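Notebook entry, 13/05/2002
Colorfastness and shrinkage series, Drarnlow workshop

The second lot of cotton garments from Loltden was received and entered in the register. The lot is to be laundered under the Navarro procedure, with the water held at 90 degrees F and a wash period of 12 minutes. Colleagues are reminded that the drum is to be loaded with garments of one shade only.

The scale was checked against the 1,000 g reference weight before use and required no adjustment. Dry weight of the first load was 1,247 g, including the two control swatches. The figure has been copied to the Gutum ledger. 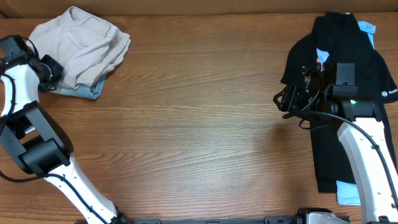

Cloth in two piles on the wood table; light gray-beige garment at upper left.

Seam puckering remains the principal concern. In the first lot, shrinkage was greater along the length than across the width, and the sewing thread did not shrink at the same rate as the cloth. Seams are therefore to be measured separately from the panels, with the garment laid flat and without tension. Readings taken over a crease shall be struck out and repeated.

Outstanding: detergent for the remaining loads; a replacement steel rule, the present one being worn at the zero end; confirmation from Loltden of the thread supplier. Line drying to be compared with tumble drying before the end of May.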